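What Goes in the Kitchen Bin

Thu 30 January

I have been trying to get our kitchen trash under control since the start of the year, and this week I finally started looking at what we throw away.
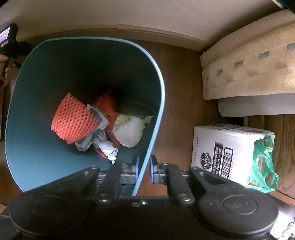

Why I started looking

We moved to Sestcombe last summer. The trash service here charges by the bag, which we never had to deal with before. Our bill for the last quarter of the year had 20 extra bags on it. I cook most nights and we order in very little, so I couldn't see where it was all coming from.

I read a few articles and most of them said to keep a log. I bought a cheap notebook, stuck it to the side of the fridge with a magnet clip, and wrote things down for a while. It worked for a few days and then everyone forgot. Looking into the bin before the next thing goes in has been easier.

What I found

The teal bin gets a mix. A foam net off a piece of fruit, a crumpled clear package, a tissue, a reddish plastic bag, a cabbage leaf. None of it is heavy. The packaging takes up the room, and the food scraps are what make it smell, so the bag goes out before it's really full.

The cabbage leaf bothers me most. We have a compost heap behind the garage and it is a short walk from the back door. In July that walk is nothing. In January I put it off, and then the leaf ends up with the plastic.

Changes so far

I put an old ice cream tub with a lid next to the sink for peelings and outer leaves. It gets emptied after dinner, or the next morning if it's raining. Coffee grounds go in too. I don't put in onion skins, only from habit — my mother never did.

The foam nets are harder. Our county doesn't take them. I kept a few to wrap Christmas ornaments before we packed those away, and they did fine, but I only need so many. Now I buy loose fruit when the store has it. The Iglesias market on the corner sells pears out of open crates, and they cost a little more.

Clear packages I flatten before they go in. I used to drop them in whole and they sprang back open and took up half the bag.

The bin itself

People have told me to get one with sections, or a step lid. I looked at a Zirnwood with three compartments and it was too wide for the spot by the pantry. An open bin is easy to rinse out in the yard, and I can see what's in it without lifting anything. I'm keeping it.

I'll check the bill again in the spring. The next thing is the bathroom, where we seem to go through a lot of tissues, and after that the closet with all the shopping bags in it.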